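Setting Up a Bulk Candy Counter: Bins, Scoops and Scales
by Merja Koskela

This page covers the layout, fill and daily care of a small self-serve or staff-served candy counter. It assumes dry, unwrapped or hard-shelled candy. Chocolate and anything with a soft coating need a cooler case and are not covered.

1. Placing the bins

Set the bins so the lowest lid can be opened by a customer without kneeling and the highest can be reached by a staff member without a step. Gravity bins go on top, scoop bins below. Leave a hand's width between the front of the scoop bins and the edge of the counter. Bags get set down there, and without the ledge they end up on the floor.

Keep the whole fixture out of direct sun. In our shop in Kostura the west window reaches the second shelf in late April, and pressed sugar shapes in pale colors fade on the side facing the glass. A blind fixed it.

2. Sorting what goes where

Gravity bins suit round, hard pieces of even size. Anything with points or flat sides will bridge across the chute and stop. Stars, hearts, rings and mixed assortments belong in scoop bins. If you are unsure, fill the bin one quarter full and run it until empty. Two stoppages in that quarter means the candy should move to a scoop bin.

Do not mix sizes in one bin unless the mix is sold as a mix. Small pieces settle to the bottom within a day or two and the last customers get only those. A mixed bin should be turned over from below each morning with a clean scoop.

3. Choosing scoops

Use one scoop per bin. Sharing scoops carries flavor and color from bin to bin, and it makes any allergen labeling worthless.

Stainless steel is easier to keep clean than clear plastic, which scratches and then holds sugar dust. Check the place where the bowl meets the handle. A smooth join washes clean; a folded or riveted one collects residue and should be gone over with a narrow brush. Bowl depth matters more than length. A deep bowl is faster for staff filling set bags. A shallow one gives customers better control over small amounts and spills less on the way to the bag. 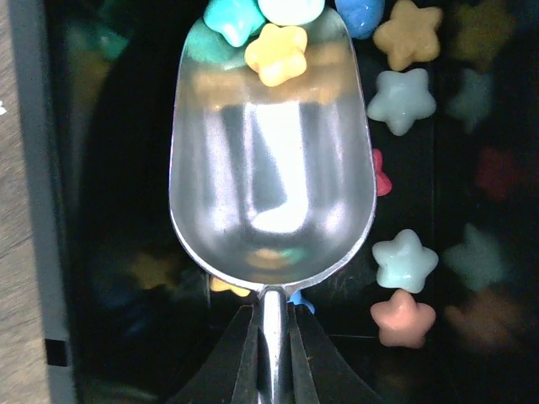
Shallow oval scoop in polished steel, with a few mixed pieces at the tip.

Tether customer scoops with a cord long enough to reach the bag but short enough to stay off the floor. We use the coated cord sold with Tolier bins -- the bare cord frays at the crimp. Hang the scoop in its own holder outside the bin. A scoop left buried in the candy puts the handle, and whatever was on it, into the product.

4. Setting the scale

Zero the scale with an empty bag on it at the start of each shift. Then weigh a known 600 g test bag. If the reading is off by more than 2 g, recalibrate before selling anything. Check your local rules on sealing and inspection of retail scales, which vary from place to place.

Give each bin its own price code. Ours run up to 2778, with the first two digits for the supplier and the last two for the bin, so a Kemppainen delivery can be traced without opening the order book.

5. Cleaning

Scoops: wash in hot water and detergent at closing, rinse, sanitize, and dry fully before hanging. A damp scoop will glue the top layer of a bin together by noon.

Bins: empty, wash and dry every 7 days, or whenever the contents change. Never top up over old stock. Pour the old candy into a clean tub, fill the bin with new, and put the old back on top.

Lids and hinges: wipe with a damp cloth at midday and at closing. Sugar in the hinge is the usual cause of a lid that will not drop shut. The Usis lids lift off for washing; most others have to be cleaned in place with a brush.

6. Humidity

Over 50 percent relative humidity, hard candy starts to turn tacky at the surface. Put a cheap hygrometer at bin height, away from the door, and read it at opening and at 3 p.m. If the afternoon reading is high for several days running, fill the bins only halfway and keep the remaining stock sealed in the back room.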